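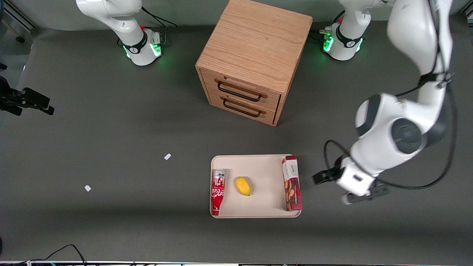 Fig. 1. Two-drawer cabinet and tray on a grey tabletop.

4. Receiving and storing found property

4.1 This section applies to front counter staff at the Binulton and Broder stations who use the Brallow property register. It covers items handed in by the public. Items seized during an investigation are dealt with in Section 5 and must not be entered on this screen.

4.2 Before you begin, sign in with your own staff number. Shared log-ins were withdrawn on 22 May 2020 and any entry made under one will be rejected overnight.

Recording an item

1. Select New Entry, then Found Property. The register issues a reference number automatically. Do not overtype it.

2. Enter the place where the item was found. Use the street and nearest house number, or the name of the park, car park or bus stop. "Town centre" is not sufficient.

3. Ask whether the finder wishes to claim the item if the owner does not come forward. Tick Yes or No. The screen will not move on if this box is left empty.

4. Describe the item in general terms in Field A (public) and in full in Field B (restricted). Serial numbers, engravings and the contents of purses belong in Field B only.

5. Count any cash in front of the finder and a second member of staff. Both members of staff must initial the entry.

6. Print 2 labels. Attach one to the sealed bag and give the other to the finder as a receipt.

Note: If the printer is out of use, write the reference number on a plain label by hand and select Reprint Later. The entry will remain amber until the printed label has been produced.

CAUTION: Knives, firearms, ammunition and suspected drugs must never be accepted through the counter hatch. Ask the person to step back, leave the item where it is and call the duty sergeant.

Storing and releasing an item

7. Place the sealed bag in the store and enter the shelf code. Bags without a shelf code appear on the supervisor's list the next morning.

8. Items are kept for 90 days from the date of entry. Passports and driving licences are returned to the issuing office and do not remain in the store.

9. When an owner comes forward, compare their account with Field B. Do not read Field B aloud or turn the screen towards them.

10. Check photographic identification, obtain a signature and select Release.

Note: Entries numbered up to 3,687 were brought over from the former Ayaaba system and may show no shelf code. Search for these by date and correct the code when the bag has been located.

4.3 Errors in a closed entry can be amended only by a supervisor. See Section 7, Corrections and Audit.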